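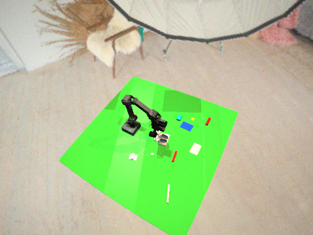 The Kamlow Lake Swimrun is a long-distance team race held each May in and near the town of Cernach. Teams of two people travel the whole course side by side, swimming across the lake, climbing out on the far bank, running along the trails in their wet gear and then getting back into the water to do it all over again. It belongs to the same wide family of endurance sports as triathlon, though there is no bicycle anywhere in it, and many of the people who enter have come over from triathlon looking for a change.

Format

The course is made up of 8 swims and the runs that join them together. Partners must stay close to one another at all times, and they are checked at each landing place to make sure they have not drifted apart. Many teams use a short elastic tow line during the swims, with the stronger swimmer in front, and some keep it clipped on for the hillier runs as well – a sight that tends to puzzle people watching their first race. Athletes swim in their running shoes and run in their wetsuits, and whatever a team carries at the start it has to carry across the finish line.

The longest swim, known to regulars as the Kwofie crossing, comes early in the day. It is open to the wind along most of its length, and in rough weather it is swapped for a shorter route close to the shore. The last run climbs through the woods above Prilero, a village on the eastern bank, before dropping back down to the water for one short and usually very tired swim to the town dock.

History

The race grew out of a friendly outing put together by Gervásio Fontes, a school swimming coach who had moved to Cernach and liked to train by following the shoreline, swimming across the bays and jogging over the points of land between them. Friends began to join him, then friends of friends, and before long there were numbered caps, a start time and a pot of soup for everyone at the end. The first proper race had 122 finishers. Entries kept climbing after that, and the largest field so far was 404 athletes, or 202 teams.

Min-kyu Seol took over as race director when Fontes stepped back. One of the first things Seol did was to move the start from the town beach to the old boat landing, which gave teams more room to spread out before the first swim. The new course was announced on Dec 6, 2018 and has been used, with small changes to the trail sections, ever since.

Divisions

Teams may enter as men, women or mixed pairs. Mixed pairs make up the largest division, and it is fairly common to find married couples, brothers and sisters, or a parent racing with a grown child. A shorter course, with fewer swims and a gentler run, is offered on the same weekend for newcomers.

See also

Aquathlon
Open water swimming
Trail running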